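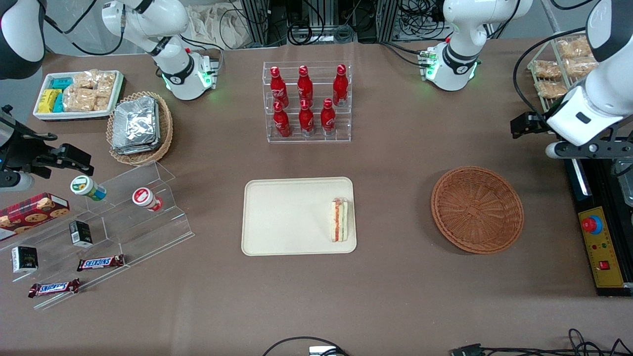 Cerness Community Board > Local Issues > Housing and Newcomers

Thread: County wants to end the host family stipend for refugee arrivals

ridgeline_deb
Posted 04/02/2024

The county put out the draft budget and the host family stipend is gone after July. If you don't know the program, households in Cerness and Wan take in a refugee family for the first months while they wait on an apartment. The host gets $50 a week per guest toward food and utilities. That's the part being cut. The caseworkers stay, for now.

The draft says 76 people were placed with hosts last year. It says the program "duplicates existing services" but doesn't name the services. Does anyone know what they mean by that?

tallgrass
They mean the motel contract. The county pays for rooms out on the Wan road when there's no host. It's in a different part of the budget, under emergency lodging, so it looks like the stipend is extra money when the two are doing the same job.

mk_plumbing
I'm going to be the one who disagrees. If you offer to take people into your home, why does the county need to pay you for it? My parents took in a family through their church years ago and never got a dime. People who want to host will still host.

ridgeline_deb
Some will. We hosted last winter, two adults and two kids, and our gas and water bills both went up by a lot. We could cover it. The couple who hosted before us are on a fixed income and they could not have done it without the stipend.

mk_plumbing
Then maybe they shouldn't be hosting. I don't mean that in a rude way. I mean the county shouldn't be setting things up so people take on more than they can afford.

oldmillroad
A family in a motel room costs more per night than a family with a host costs per week. You can be for or against the county helping refugees at all, but if it's going to help, this is the cheap way to do it. Cutting the cheap way and keeping the expensive way makes no sense to me.

tallgrass
Agree with oldmillroad. Also, kids in the motel are outside the school bus route. When we had kids placed there last fall, it took 21 days to get a bus stop added. The host houses are mostly in town and the kids can walk or catch the regular bus.

quietcorner7
Has anyone seen real numbers for the motel? Everybody says it costs more but I looked through the draft and emergency lodging is one line. It covers storm damage, house fires, everything. You can't tell what part of it is for refugee families.

tallgrass
No, it isn't broken out. I asked the clerk's office and was told to put in a records request. I did. Haven't heard back.

quietcorner7
OK, so we don't know. I'd support keeping the stipend if somebody showed me the comparison. I don't want to go to the hearing and say it saves money and then have a commissioner ask me how much.

pjs_garage
Same thing happened with the Tosier building. They said it would save money to move the English classes out of there and into the Grelteck center. Now the classes are across the river, half the students don't drive, and attendance dropped. I never saw a savings figure for that either.

mk_plumbing
The Tosier building had a bad roof. That was a safety call, different subject.

pjs_garage
The roof was the reason they gave for moving out. It was not the reason for picking Grelteck. There was space at the library.

oldmillroad
Can we stay on the stipend please. There's another thread for the Tosier building.

lena_in_wan
I came here as a refugee myself, a long time ago, and stayed with a host in Wan for 4 months. What I got from it was not really the room. She showed me how to read a lease. She told me which mail was important and which was junk. She drove me to my first job until I found a ride. In a motel you have a bed and a door and you wait for the caseworker to call.

I understand what mk_plumbing is saying about people doing it for free. My host probably would have. But she was retired and I saw her going over her bills at the kitchen table, and I felt bad each time I ran the shower. The stipend helps the guest too, in that way.

mk_plumbing
Fair point, and I hadn't thought about it from that side. I still think it should be based on need. Pay the hosts who have to have it and skip the ones who don't.

ridgeline_deb
I could live with that. We would have skipped it. My worry is that a form with income questions scares people off, and there are almost no spare hosts as it is.

quietcorner7
A check box would do it. "I would like the stipend, yes or no." No income questions.

tallgrass
I'll bring that up. Written comments can go to the clerk until the day before the hearing. If my records request comes back I'll post the motel figures here, whichever way they go.

oldmillroad
Thanks. Please post the whole page if you can and not only the total.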